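Pelilow Bedtime Story Listings - README

Hello, and thank you for opening this file before the others. Pelilow is a small collection of notes on picture books and story games for children up to the age of six, put together by a few of us in Trolstead who kept recommending the same titles to one another and losing the scraps of paper. It holds 188 entries at the moment, all in one spreadsheet file, with a second file for the subject words.

What is in an entry

Every row has a title, the name of whoever read it aloud, the age of the youngest listener, the reading time in minutes, and a free comment. The comment is the best part (please do read a few before you start sorting things!). Some are two words long and some go on for a whole page, mostly the ones by Nigel Dobson, who has strong feelings about rhyming animals. Reading time means the time it took at home, with interruptions and trips for water included, so a book you could finish in six minutes by yourself may well be down as 20.

Subject words

Liam Blackburn drew up the first list of subject words, and Ratih Wijaya cut it down to 23 after we found that "night," "nighttime" and "evening" were all being used for the same books. Sky and weather stories are the largest group by a long way, with moons, stars and clouds turning up everywhere, and after them come farms, trains and new babies.
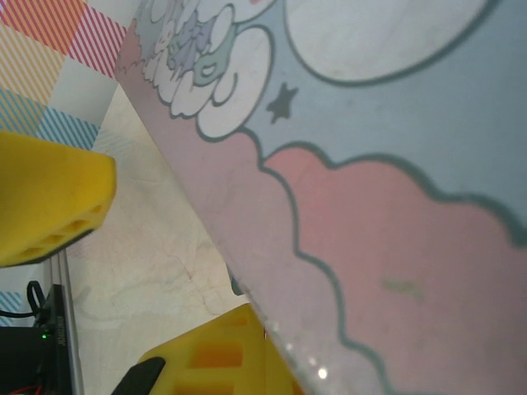 An entry can carry up to three subject words, separated by semicolons. If none of them fits, leave the column blank and say so in the comment - we would much sooner have a blank than a bad guess. The word "lost" means a story in which something or someone gets lost, and it has nothing to do with missing books.

Known problems

The entries from the Mapplebeck playgroup were copied from handwriting, and a handful of the titles are surely misspelled. Ages were rounded down in version 1 and left as given in version 2, so please don't compare the two without checking the version column. Yoshinori Matsuda is working through the older rows when he has an evening free, and he has reached the letter H.

Board books and boxed story games share one format code, "B," which seemed sensible in August and has annoyed us ever since. We plan to split it. 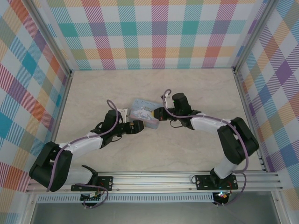

Two robotic arms holding a small box between their grippers.

Using and adding to the list

You are welcome to copy the list, print it, or hand it out at a school fair. Please keep the readers' names with their comments, as they were kind enough to sign them. New entries go to Gareth Sedgwick, in any form you like, and he'll fit them into the columns for you. Comments in languages other than English are kept as written, with a short translation after them if the reader sent one.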